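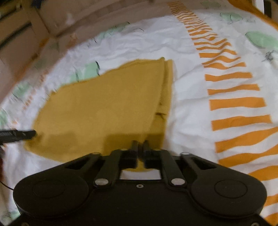 Search this site Type and press enter

Posted in December by Delwyn Gilchrist

Folding knitwear with a hand-held gripper, part 3: the soft cloth

In part 2 we printed the arms for the Misel gripper and fitted the pivot pins. Now we use it on real clothes. I work on my bed at home, on a normal printed sheet, and I recommend you do the same before you go to a proper table. A mattress gives a little under the fingers, so you can press down without stress on the links.

What to prepare

One knit garment in a single colour. Mine is mustard yellow. Avoid loose threads for the first tries.

A lamp placed to the side. If it is behind you, the gripper throws its shadow on exactly the edge you want to grasp.

The steps

1. Lay the garment flat and smooth it with your palm.

2. Open the jaws fully and come in low. One finger stays over the sheet, the other over the fabric. 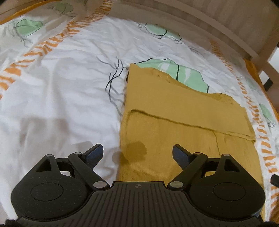

Jaws open at the side of the folded garment, ribbed part toward the gripper.

3. Close slowly until the cloth makes a small ridge. Stop there — more force only pulls the ribs out of shape.

4. Lift a little, carry the edge over, and lower it before you open.

5. Check the layers. A narrow strip left showing at one side is fine for the beginning.

If you log the finger position, as I do with the Grotstead board, set the closing limit to 1045 and the open limit to 2000. Your numbers can be different if you used the Gallegos servo, which has another zero point. Write them on tape and stick it on the cable.

I made 173 folds before my wrist learned the angle. Please be patient with yourself, and rest the hand when it is tired.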